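Findberg Community Help
Work and Jobs > Changes at work

They are bringing in an arm and want us to "train alongside it" – what should we ask for?

Posted by Siriporn Boonchu, 17 Jul 2021

I work at Clatcombe, in the returns building. We open what comes back, check it, put it in the right tote and send it on. There are two shifts and most of us have been there a good while.

Management has told us a robot arm is going in at the end of the line to do the picking up and putting down. The word they keep using is "assist." We were shown a slide show, some simulator pictures and a sheet that says the arm will handle 3,000 items a shift. Our bench did 1,841 on its best shift this year, and that was with everybody in and no jams, so you can imagine how that number went down.

They say no jobs will go. They also say our job titles will change to "cell attendant" and that the pay bands are "under review." I asked what a cell attendant does all day and was told it would become clear during the trial.

I'm not against machines. My wrists would be glad of one. But I have a meeting with my supervisor coming up and I don't want to sit there nodding. What should I be asking? And does anyone know if the simulator stuff means anything? They seem very proud of it.

Warrick Bolger

I did nine years on a packing line and was there when ours came in, so take this as one man's view.

Ask where the 3,000 comes from. Ask it first and don't let them move on. When we asked, the answer was that it was the speed of the arm with the same box, in the same spot, over and over. Returns are the opposite of that. You get a shoe in a bread bag, a lamp with the cord hanging out, a box somebody has taped all the way around twice. Every one of those will stop the arm, and when it stops a person has to walk over, clear it and restart it. On our line that person was me. I walked more in the first month than I had in the year before, and I was marked down for "idle time" while I was waiting for it to finish.

On the simulator, I can tell you a bit. My niece works at Staneck, where they try these things out on a computer before anyone bolts down a real one, and she let me put up one of the views she works from.

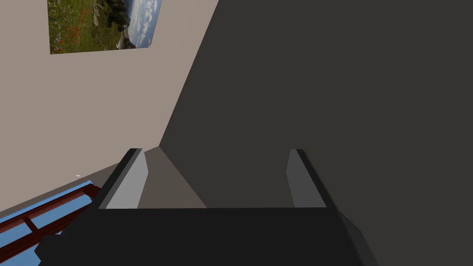
Simulator view from just behind the gripper, fingers open.

Look at how clean it is. Smooth wall, plain gray surface with no marks on it, even light all over, and a nice picture of a meadow hanging up. I never worked in a room like that. She says it's useful for working out whether the fingers can get in close beside something without hitting it, and I believe her. She also says she'd never quote a shift rate from it, and that it was the sales people who started doing that.

So when they show you the simulator, ask what was in it. Did they put in torn bags? Did they put in the tote with the broken handle? If they say the model will be "tuned on site," that means tuned by you, on your time, and you should ask what you get paid for it.

Other things I wish we had asked:

Who is allowed to stop it, and does stopping it go on your record?
Does the hourly target go up while it's still being set up?
What happens to the people on light duties? Those easy picks are usually what gets handed to the machine first.
Is the new title in the same pay band, in writing, before the trial starts?

That last one cost us. Ours was "under review" from March until the following March, and then it was a band lower.

The wrists thing is true, by the way. Mine got better. My knees got worse.

Kirsty Cosgrove

I think the above is a bit gloomy. We have one at our place and it's fine. It does the heavy totes and we do the rest. You get used to it. Just go in with a good attitude and volunteer for the training, because the ones who learn it early are the ones they keep.

Nikau Hollis

"The ones they keep" is doing a lot of work in that answer, Kirsty.

Siriporn, I was a shift lead during one of these trials, so I sat on the other side of the table. Most supervisors don't know the answers either. Mine got the same slides as the crew, one day earlier. If yours can't tell you something, ask who can and by when, and send an email afterward saying what you were told. Keep it short and polite. I had people do this to me and it annoyed me at the time, but it was the only reason a couple of promises were kept.

I'd add two things to Warrick's list. Ask how the trial will be judged, and get that before it begins. Ours was going to be judged on items per hour. When that came out badly it was judged on "uptime," and when that was bad too it was judged on what had been learned. It passed.

The other is to keep your own log. Every time it stops, write down the time, what it was trying to pick up, and how long it took to get going again. A cheap notebook is enough. The machine keeps a log as well, but ours put down every stop as "operator intervention," so on paper the trouble was always us. Once we had our notebook next to theirs the talk changed quite a lot.

I don't agree that the simulator is worth nothing. Ours showed that the arm would swing over the spot where people stood to label, and the bench was moved before the thing was ever switched on. Ask to see it, and ask them to show you where you'll be standing. Ours didn't have any people in it until somebody asked.

Comment from Siriporn Boonchu

Thank you all. I've written down the pay band one and the log. Aroha Te Moana from the other shift is coming to the meeting with me and she is going to ask where the 3,000 came from, as she's better than me at waiting for an answer. Nikau, do you still have the way you laid out your notebook? Would save us making it up.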